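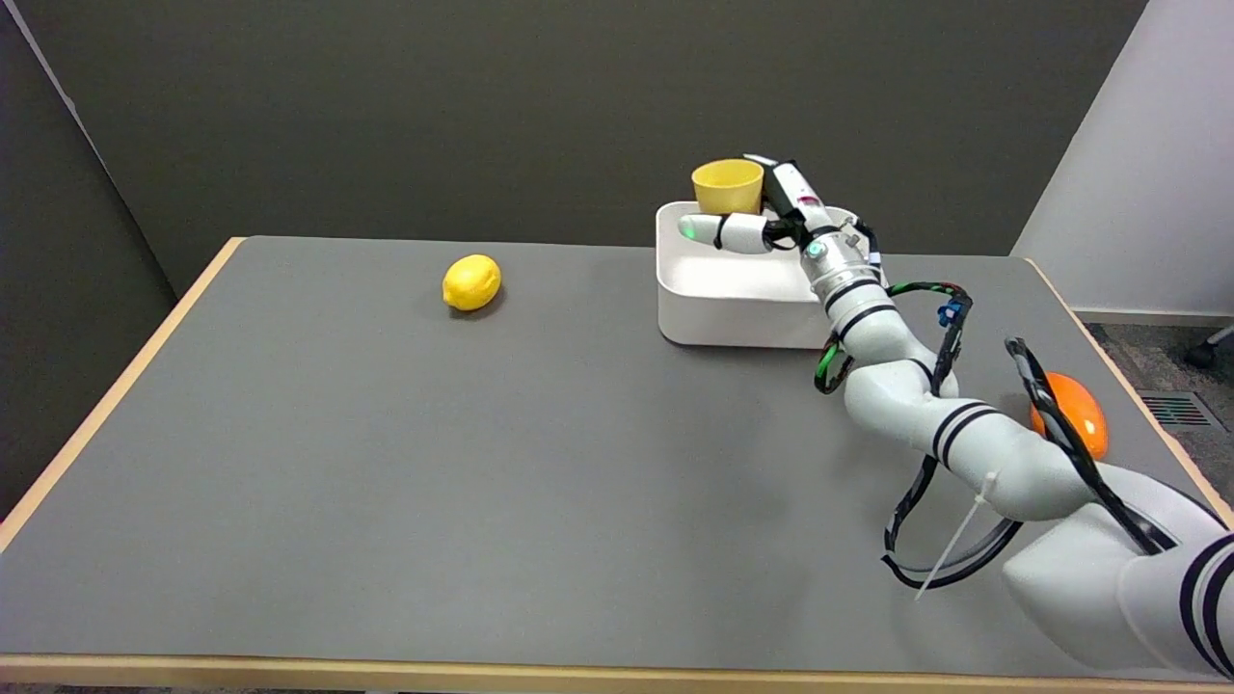 ## Karten und Einlass

**Was kostet das Wochenende?**
Die Tageskarte kostet 40 Euro. Für beide Tage zahlt man 80, Mengenrabatt können wir nicht, wir sind Musiker.

**Gibt es noch Karten an der Abendkasse?**
200 Stück pro Tag halten wir zurück. Im letzten Jahr waren sie weg, bevor der erste Verstärker warm war. Wer gern pokert, kommt um drei.

**Ich habe im Februar einen Blindvogel gekauft. Gilt der noch?**
Ja. Den Blindvogel gab es, als im Programm noch kein einziger Name stand. Wer uns damals Geld überwiesen hat, kommt selbstverständlich rein und wird freundlicher begrüßt als alle anderen.

**Kann ich meine Karte zurückgeben?**
Nur bis zum 1. August 2022, danach bitte weiterverkaufen oder verschenken. Den Namen ändern wir kostenlos, eine kurze Mail genügt. »Der Headliner gefällt mir doch nicht« ist uns als Begründung bekannt.

## Programm

**Wer spielt denn nun?**
Am Samstag Tellbridge und Hegarty, am Sonntag Eldana Demissie mit ihrem Quintett. Dazwischen Bands, deren Namen wir selbst noch üben. Aidan Mac Suibhne legt an beiden Abenden auf, bis ihm jemand den Strom abdreht (Mitternacht, Auflage der Gemeinde).

**Spricht man das »Mäck Suibne«?**
Nein. Eher »Mäck Siwni«. Er hört inzwischen auf beides.

**Wann genau tritt meine Lieblingsband auf?**
Der Zeitplan hängt ab Samstagmittag am Eingang. Er ist mit Bleistift geschrieben.

## Essen und Trinken

**Darf ich eigenes Essen mitbringen?**
Essen ja, Glas nein, Grill auf keinen Fall. An der Bar gibt es Bier, Schorle und Limonade. 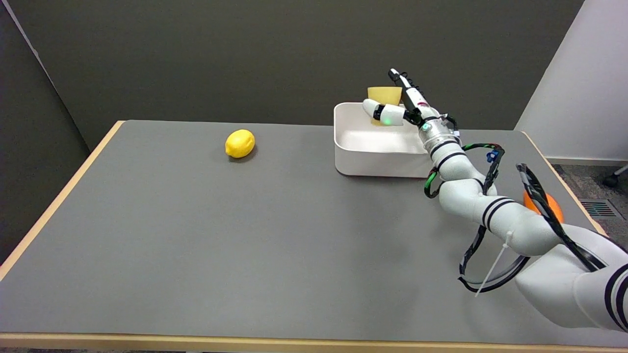 *Zitrone auf grauer Tischplatte.*

**Gibt es etwas Veganes?**
Ja, den Linseneintopf. Am Sonntag wieder den Linseneintopf.

**Kann ich mit Karte zahlen?**
Solange das Netz mitmacht. In Sosau hat man Empfang auf dem Deich und sonst aus Zufall. Bargeld hilft.

## Anreise und Camping

**Wie komme ich hin?**
Mit dem Bus 859 bis Sosau Kirche, dann der Musik nach. Vor dem Soundcheck dem Schild nach. Sonntags fährt er selten und ungern.

**Wo kann ich zelten?**
Auf der Wiese hinter der Bühne, die seit dem Wornamton-Konzert nur noch »Wornamton« heißt. Zelten ist im Preis enthalten, Schlaf nicht. Wohnmobile bitte vorher anmelden, die Einfahrt ist schmal und der Pfosten gewinnt immer.

**Dürfen Hunde mit?**
Auf den Zeltplatz ja, vor die Bühne nein. Wir haben die Hunde gefragt, denen ist es recht.

**Ich habe letztes Jahr eine Jacke verloren.**
Welche? Wir haben mehrere. Am besten mit Farbe und Größe an die Fundkiste schreiben, abgeholt wird am Einlass.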